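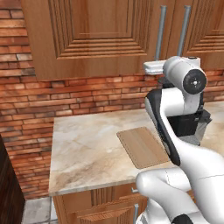 April 3, 2019

Slept badly, in by half past seven. Wanted the kitchen runs started before Hanne got on the cluster with her own jobs, and managed it, just.

The question for this week is still which gripper we order for the Trikholm arm. We are down to two: the Trataten parallel one, which is short and stiff, and the Eskildsen three-finger one, which everybody likes the look of and which costs nearly twice as much once you add the wrist adapter. Jahangir wants a recommendation he can sign. I would like to give him one that doesn't embarrass me in six months, so the simulator it is.

Set up the door task first. White arm in the brick kitchen, wall cabinets over the marble worktop, upright bar handles on the upper doors. The arm has to come up from the counter side, get hold of a bar and pull. I left the cutting board on the worktop as it was in the scene file, because I want it for the second task and didn't fancy two versions of the same kitchen to keep in step.

Ran 80 attempts with each gripper, same start poses, same random seeds. The Trataten opened the door 61 times. The Eskildsen managed 66. I had expected a bigger gap than that, given the price. Went through the failures over coffee and most of the Trataten ones are the same failure: it comes in a few degrees off, one finger lands on the bar and the whole hand skates off sideways. That looks like an approach problem to me. A better wrist angle would cure a good part of it. The Eskildsen failures are all over the place — twice it got the bar and then wouldn't let go, which I think is the contact model having a fit. I have put those two down as failures anyway.

Before lunch I changed the approach so the wrist squares up to the handle first and only then moves in. It makes each attempt slower, but the Trataten went to 70 out of 80. The Eskildsen went to 69. So on doors there is nothing in it. Wrote that down in capitals in the lab book so I don't talk myself out of it later.

Lunch was the soup again.

Afternoon on the controllers. We have been using the plain position controller since March and I wanted a fair go at the Brerkari one, which lets the arm give a little when it meets something. Doors again, Trataten gripper only. It was a pain to get going. The gains in the manual are for a heavier arm, and with those the elbow wandered slowly downwards every time it was told to hold still. Took the stiffness up to 2000 and the wandering stopped. After that it was good. The pulling force at the handle peaked at 42 newtons, against 104 with the position controller, and the motion follows the swing of the door without being told precisely where the hinge is. I would take that change over either gripper.

Hanne came by at four and asked whether I had tried any of it with the handle friction turned down. I hadn't. She is right that the real handles in the test kitchen are slippery, and everything I have so far is with the default value. So that is tonight's batch: three friction settings, both grippers, both controllers. Left it running when I went home. It should be finished by morning if the licence server behaves.

Cutting board task not started. Picking up something flat from a worktop is where the Eskildsen ought to earn its money, as the Trataten has thick fingertips and can't get under anything. Jahangir says we could simply fit thinner tips. Perhaps. I need to ask the supplier whether they sell them or whether we would be printing our own, and I meant to ring them today and forgot.

Also still to do: move the wrist camera model forward, it sees mostly its own bracket when the hand is closed. And reply to the purchasing email — they want the part numbers again.

Home by seven. Rain all the way, and the back brake on the bike is rubbing.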